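Walk-up Camping Pressure at Ranuvach Lake: What Happens to People Who Arrive Without a Reservation

Outdoor Recreation Management, Spring Term Project
Hazel Dvorak

Background

Ranuvach Lake has two campgrounds. Grorum is on the north shore and takes reservations for all of its sites. Benedetti is on the south shore and is first come, first served. Between them is a gravel road with one overflow area, which the park opens when both campgrounds are full.

My family has camped at Benedetti since I was in middle school, and we have been turned away twice. I wanted to find out how common that is, and where people go afterward. The park website says only that sites "fill early on summer weekends." It gives no times.

Method

I used two sources. The first was the paper permit stubs from Benedetti for last July and August, which the park office let me copy by hand. Each stub has a site number, an arrival time, and the number of nights. The second was an online survey that I posted on two regional camping boards and left open through April. I got 427 responses. I removed the ones from people who had never camped at Ranuvach and the ones that were mostly blank.

The survey asked when people arrived, whether they got a site, how far they had driven, and what they did if the campground was full. There was a comment box at the end.

Results

Benedetti has 60 sites. On summer weekends the last one was usually taken before noon. On the holiday weekend in July it was taken at 8:40 in the morning, and the stubs show that most of those sites were held by people who had come in the day before and paid for extra nights.

Of the people in the survey who had been turned away at least once, 74 percent said they had no second campground in mind when they left home. The most common next step was to drive to Plurnia, which is an hour farther up the highway and has fewer sites than Benedetti. Others waited in the day-use lot for a no-show, slept in the overflow area, or went home.

The overflow area was open on fewer nights than I expected. It has pit toilets but no water, and the fee is the same as for a regular site. Several people complained about that.
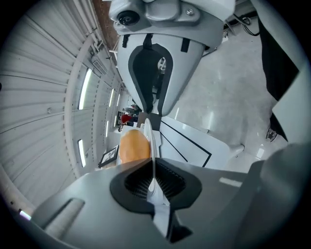

One respondent wrote that the fee did not bother her but the lack of information did. She had driven past the highway turnoff sign, gone all the way down the gravel road with two kids in the back, and only then found the "Full" board hanging at the Benedetti gate. She said she would have paid double for a sign at the highway.

Her comment matches the rest of the survey. When I sorted the comments by topic, signs and updates came up more often than cost, noise, or the condition of the sites.

Discussion

The park could put a "Full" sign at the highway turnoff. It would need someone to change it each morning, and staff already drive past on the way to Grorum. A recorded phone message updated at 10 a.m. would help too, although cell service ends 5 miles before the lake, so it would only be useful to people who call early.

Moving some Benedetti sites to reservations was the other idea I looked at. Survey opinion was split. People who lived nearby mostly wanted to keep the campground as it is.

Limits

People who were turned away may have been more likely to answer the survey. The stubs cover one summer only, and some of the arrival times were hard to read. I left those out.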